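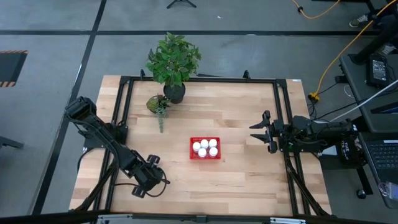 Photography: Canan Yüksel / Stollgate

About Stollgate

Stollgate is a share registrar and meeting agent for small and mid-sized listed companies. We keep shareholder registers, send notices, collect proxies and certify votes at annual and extraordinary meetings. To date we have certified the results of 315 meetings. Most were routine. The rest involved a change of control, a contested board seat or an increase in authorized shares.

We act for the issuer. We do not solicit proxies, give voting advice or hold shares in any company whose register we keep. Where a bidder and a sitting board are both parties to a meeting, each side receives the same tabulation report at the same time.

Stollgate was formed when Kaan Duman and Hacer Kırmızıgül combined their two practices, Welach (registers) and Lollberg (meeting services). The Welach name remains on some older share certificates, which are still valid and need not be exchanged. 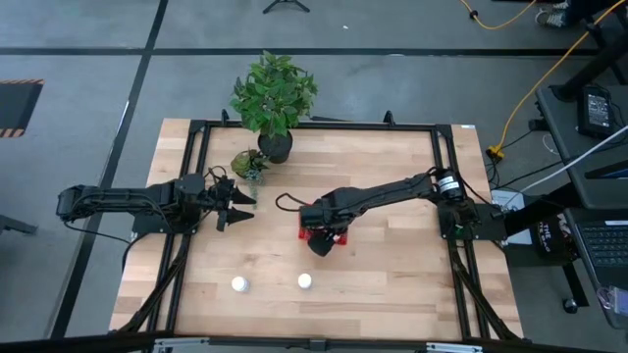
What we do

Register maintenance: transfers, splits, consolidations, and reconciliation with the central depository.
Meeting services: record date files, notices, proxy intake, quorum reports and scrutineer statements.
Corporate actions: rights issues, tender offers and conversion of preferred stock.

Proxies are checked against the record date file, and any holding that fails to match is reviewed by a second person before the count closes. Rejected proxies are listed in the report with the reason for each — late receipt, missing signature or duplicate instruction.
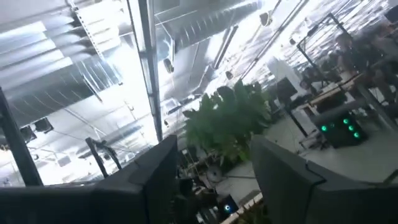 Register work is led by Sobia Gondal and meeting services by Paraschiva Munteanu. Both teams work on one floor, a large open space with a high ceiling, exposed beams and ductwork overhead. Paper certificates and original proxy forms are held off site. Visits are by appointment, and shareholders should bring their account number.

Page last reviewed 4 October 2021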